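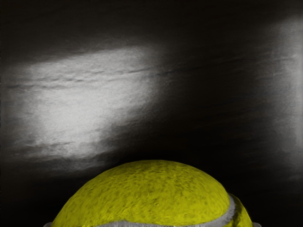

The ball that wouldn't let go: Angus Pringle on the Emstead fault

Sep 28, 2024

Angus Pringle sounds tired. His team at Emstead has spent 12 days on one fault, all of it in simulation, and he's got a call in ten minutes. So, quickly.

The job is tennis balls into a tube. Arm, gripper, table. “Dead simple,” he says. “We'd done it since February without a hitch.” Then came the Verka update, and the gripper stopped opening when told. Sometimes. 16 bad runs out of 600.

“Doesn't sound like much, does it? But on those runs the software thought the hand was empty. It logged a drop. Then it went off to fetch the next ball with one still in its fingers.”

Nothing got broken – there's nothing to break in a simulator. But the same code was due to go on a real arm at Brirken, with people working alongside, and Pringle pulled it the same afternoon. Was that popular? “No.”

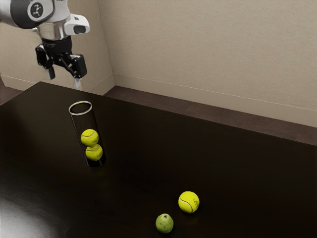 What they found

First guess was friction. Felt is awkward stuff to model, and they lost days fiddling with it. Wrong. Next the wrist camera, also wrong.

It was timing. The open command and the stop command could land 2 milliseconds apart, and if stop got in second the fingers froze where they were. The log only recorded the first one. “So we were reading a log that said everthing was fine. I read it myself, more than once. Embarassing.”

The pear helped. Someone at Dimitriou, who wrote the task, had put it on the table as a distraction, something to be left alone. On one run the arm swung low with a ball it wasn't supposed to have and clipped it. “That was the first thing we couldn't explain away.”

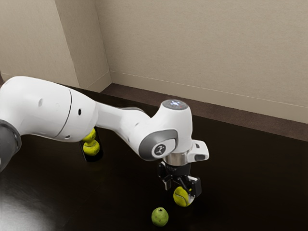

Ball in the gripper, pear on the table, two more balls stacked behind the arm.

The fix is small: stop now waits for the fingers to report back, and the log keeps both commands. Pringle wants another 600 clean runs before Brirken gets anything. And a proper emergency stop that doesn't go through the same queue – he's asked for that before, he says.

Will he get it this time? “Ask me after this call.”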